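Holloway Pouring Study: Frequently Asked Questions

What is the study about?

Holloway is a method for teaching a robot arm to pour a liquid and stop at a target amount. The work is done at the Zedari lab in Urkbridge. We train one policy on recorded demonstrations and test it on containers it has not handled before.

Where do the demonstrations come from?

A person guides the robot through each pour. We kept 1,526 demonstrations after removing the ones with missing sensor data. Spills were kept and labeled as spills.

Does the robot weigh the liquid while it pours?

No. The policy only gets camera views and joint readings. We weigh the receiving vessel afterward to score the trial, and that number never goes back to the policy during a run. 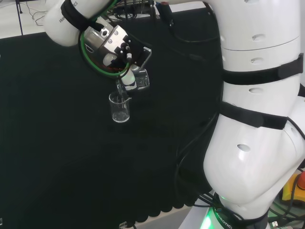 Clear liquids are the hard case. The level in a glass vessel is difficult to pick out, and reflections at the bottom can look like liquid. Most of our failed trials were early stops with clear liquid in a small vessel.

How well does it work?

We ran 400 test pours. The median error was 4 grams with colored water and larger with clear water. The full table, including every failed trial, is in the report.

What was it compared with?

Two baselines: a fixed tilt schedule, and the same network trained without the spill labels. The fixed schedule did well when the container started at a known fill level and poorly otherwise.

Can it pour thick liquids such as syrup?

We haven't tested that. All of the trials used water, with or without food coloring.

Can I get the data?

Yes. It is released under the name Villow, with the training code. Camera calibration files for the October recordings are still being checked and will be added separately.

Last updated Thu 19 June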